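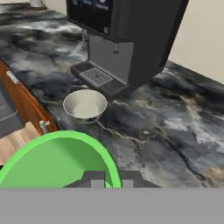 Halbridge rep house gets its big screen back, opens with a double bill

The Urnside is open again. Halbridge's only repertory movie house, dark since the start of last summer, turned the projector back on Tuesday night with a pair of old crime pictures and a line down the block by six.

Doors were late. Problem with the box office computer, we were told, so tickets were sold by hand from a roll for the first show. Cash and card both, slow going. First feature started at 7:20 instead of seven and the second let out well past midnight. Most of the house stayed for both.

What's new: the screen, mostly. The old one had a seam you could see in any shot with sky in it, and a brown stain low on the left that regulars had stopped noticing. Gone. The new one is wider and sits further forward, so the front two rows have been pulled out. Seats elsewhere are the same seats. Same red cloth, same squeak. Reupholstering is down for next year if the money is there.

Sound has been redone as well. Dialogue was clear all the way to the back wall, never the case before. The low end is a bit much. In the second picture a truck goes by outside a diner and you felt it in your shoes. A staffer at the door said it would be turned down before the weekend.

The theater can still run film. That was the worry when the closure was announced, and it was the thing people asked about most at the public meeting last spring. Both 35mm projectors have been serviced and put back in the booth, next to a digital unit that will handle newer titles and restorations that only come that way. Tuesday's bill was one of each. The print, on first, had its share of scratches and a jump near the end of reel 4, which got a cheer.

Programming for the first stretch is out, on paper in the lobby and on the web site. The main draw is a run of 44 pictures under the title "Small Towns, Bad Nights," thrillers and noirs set far from any big city, oldest from the silent days and the newest from just a few years back. Two a night early in the week, single features Friday and Saturday. Some of it is easy to see at home. A lot of it isn't, and a handful have never been out on disc in this country.

Also in the series is "Nillenstead," the low-budget kidnapping drama shot partly in and around Halbridge that played one week here in 2000 and then more or less vanished. It has a following. The story is thin, two brothers and a ransom that never gets picked up, and the middle sags badly, but the last half hour is all one long night on a frozen reservoir and it's as tense as anything with ten times the budget. The rail yard scenes were done off Water Street, before the yard came down. The theater says it found a clean print after a long hunt and will show it in February, two nights only. Expect those to go fast.

After the crime series comes a shorter run of family matinees, Saturday mornings, cheap seats for kids. Then westerns. No titles yet for the westerns.

Prices are up. A single ticket costs a little more than it did before the closure, and the double bill is no longer two for one, though it's still less than paying for both apart. Old punch cards will be honored to the end of the season. Bring the card, they can't look it up. Members get in free to the Tuesday shows and can bring a guest at half price.

Paying for all of this took longer than planned. The building's owner, Nzioka Properties, covered the roof and the wiring. The screen and sound came out of a public fund drive that stalled in the fall, then picked up again over the holidays when a string of benefit shows in the high school auditorium sold out. The theater says there is still a gap to close, nearly all of it for heating work, and wouldn't give a figure.

On that subject, take a sweater. The balcony was fine. Downstairs was cold enough that plenty of people kept their coats on through the first picture, and the side aisle by the exit has a real draft.

Parking: the lot behind the bank is no longer free after five. The street is, if you can find a spot. The late bus stops running before a double bill lets out, somthing the theater says it has raised with the city. No answer so far.

A few other things from opening night. The curtain works again, opens and closes on a motor, got applause both times. The organ does not work and there is no plan to fix it. The clock to the right of the screen, which used to glow green through every dark scene, can now be be switched off, and was. No ads before either feature, just two trailers and an old snack bar cartoon that looked like it had been through a war.

Next up is a pair of heist pictures, both on film, starting at seven. Advance tickets at the box office from noon, or online if the computer is behaving. The full schedule runs to four pages and start times vary on weekends, so check before you drive in.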